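How to Flush a Water Heater (tank type, electric or gas)

Do it once a year. Takes a morning, most of it waiting.

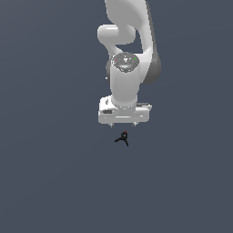

Marla Tennick

We use cookies to remember your settings and count visits. Accept | Manage choices

Kistville water is hard. Sadudbridge is worse. If your heater pops and rumbles when it runs, that's sediment cooking on the bottom. I do mine every August, when a few hours of cold water is no big deal.

What you need: garden hose, flathead screwdriver, bucket, old towels, work gloves. Somewhere to drain to - floor drain, driveway, laundry sink if it's lower than the tank.

1. Kill the power. Electric: breaker off, not just the thermostat. Gas: turn the knob to PILOT. Don't skip this one, an electric element that runs dry is a dead element.

2. Let it cool. Overnight is best. If you can't wait, run a hot shower till it goes lukewarm, then give it another couple hours.

3. Shut the cold water supply. Valve is on the pipe going in at the top, usually the right side. If it's an old gate valve and it feels stuck, stop. Don't force it. Shut off the whole house at the meter instead.

4. Hook up the hose to the drain valve at the bottom. Hand tight plus a little. Run the other end to your drain and check there's no kink in it.

5. Open a hot tap upstairs and leave it open. Lets air in so teh tank can empty.

6. Open the drain valve. Slowly. Plastic ones crack, go easy. Catch the first of it in the bucket so you can see what you've got - sand, white flakes, sometimes rusty bits.

7. Once it's empty, turn the cold supply on for a minute, then off. Drain again. Repeat until the bucket comes up clear. Mine took 3 rounds the first year, one round now.

If it won't drain: valve's clogged. Close it, open the cold supply, open the valve again and let the pressure push it through. Still nothing, take the hose off and poke with the screwdriver. You will get wet.

8. Close drain valve, take off hose. Cold supply on. Leave the upstairs tap open untill it runs steady with no spitting, then close it.

9. Look under the drain valve for drips. A brass hose cap from Wostby fixes a slow one, cheap, they keep them by the register.

10. Power back on, ONLY when the tank is full. Gas knob back to where it was.

Hot water in an hour or two. Might look cloudy at first, let it run.

Tank from before 2000 that's never been flushed? I'd leave it alone, or call a plumber first. Old sediment can be plugging a small leak.

Anode rod is a separate job, different page.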